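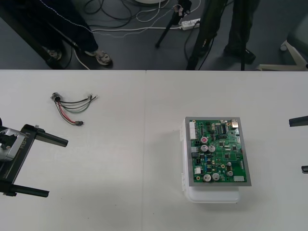
Niilo Jääskeläinen

Evening all. I finally sat down and did my will properly, after putting it off since the second child arrived, and I'm so pleased with how it went that I wanted to share. I used a small firm called Grikis, over in Bustdale. Two meetings, one long phone call, and £553 all in for a pair of mirror wills with guardians named. The solicitor asked things I'd never once thought of — who gets the dog, what happens if both of us and my sister go at the same time, whether I wanted the children to have the lot at 18. (I did not!)

If you've been dithering, do go and do it. Happy to answer anything I can.

hollins_lane
Well done! We were the same, six years of "must sort that out". Did they store the originals or did you bring them home?

Niilo Jääskeläinen
They store them free and we have copies in the desk. My sister knows where they are, as she's the executor.

Pegwell
Sorry, but I think that's a lot of money for mirror wills. I did mine from a pack for next to nothing and had it witnessed by the neighbours. It's a perfectly valid will. If you own one house and leave it all to your spouse, what are you paying for?

marrowfat
Pegwell, that's fine until it isn't. My uncle used a pack and one of his witnesses was also getting money in it. The will stood but her gift failed, and she was the one who'd looked after him. Horrible few months for everybody.

Pegwell
The pack tells you that in bold on page 4. He can't have read it.

marrowfat
He was 81 and poorly. Lots of people don't read page 4.

hollins_lane
You're both right, I'd say. Simple affairs, careful person, fine. Stepchildren or a business or a place abroad, go and see someone. We've got a second marriage and three children between us, and I wouldn't have dared.

Tamsin_B
Can I ask about the trust part? We saw Nazari in February and they were keen on putting our half shares of the house in trust for the children. Lovely people, explained it well, but it went straight over my husband's head.

Niilo Jääskeläinen
We talked about that too! In the end we left it out, as the children are so small, but the solicitor drew it out on paper for us and it made sense at last. Ask yours for a drawing — it helped me no end. And you'll need to check how you own the house, joint tenants or tenants in common.

Tamsin_B
Joint, I think. Will dig the papers out tonight.

Pegwell
If it's joint it goes to the survivor whatever the will says, so do check before you sign. I'll grant you that one is worth paying for.

marrowfat
Blimey. Has anyone used Cenard for powers of attorney? Mum wants hers done while she's well and they're the nearest to her.

hollins_lane
Not Cenard, but we did the forms ourselves online and they went through. Read the signing order twice, it matters who signs first.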